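Before You Buy an Arm to Clear the Table

Household and workshop tips: planning and budgeting

Every few months a reader writes in to ask if it's time to get a robot arm for the kitchen or the hobby bench. My answer is usually "not yet," and if you're going to ignore that, at least go in with a list and a pencil.

Price the whole job

The arm is the number in the ad. Odo lists its small tabletop model at 558 dollars, and that sounds fair until you notice the stand is extra, the gripper is extra, and the cable kit is sold by Flonton, who charge what they like. I set aside 500 dollars on top for the parts the ad leaves out. If you can't spare that second sum, wait.

Ask about replacement fingers and sleeves before you pay. Soft parts wear out. Zurilum sells sleeves only in packs, so find out the pack price too.

Measure the reach, then take some off

Sellers quote reach with the arm stretched out straight. Arms don't work well stretched out straight. Take 20 percent off the printed figure and see if your table still fits inside it. Cut a piece of string to that length, hold one end where the base will go, and swing it over the places where your dishes sit.

Do this with the dishes out. A bare table tells you very little. Remember that the elbow needs room as well as the hand, and that it can pass right over the plate you were hoping to reach.

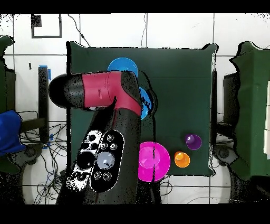 Plan for the cables

Product photos tend to leave the wiring out. Yours will be on the floor, and you'll be the one mopping near it. Draw the route from the outlet to the base before you order, and price a floor cover or some clips. Blue tape is fine for marking things in the first week. Don't budget as if it will hold forever.

Test with your own cups

Store demos use whatever the store knows will work. Bring a shallow plate, a small cup and something shiny, and ask to see each one picked up 20 times. Write down the misses. A Nedelcu dealer told me this was "not a typical request." It should be.

Put a cloth down for your own trials if you use one at home. Creases move things, and cups tip.

Rent first if you can

A month's rental costs money you won't get back, but so does an arm in the closet. Keep a note of how long you spend setting it up each evening, and how long the same dishes take by hand. If the first number is bigger at the end of the month, send it back and buy a decent dish rack.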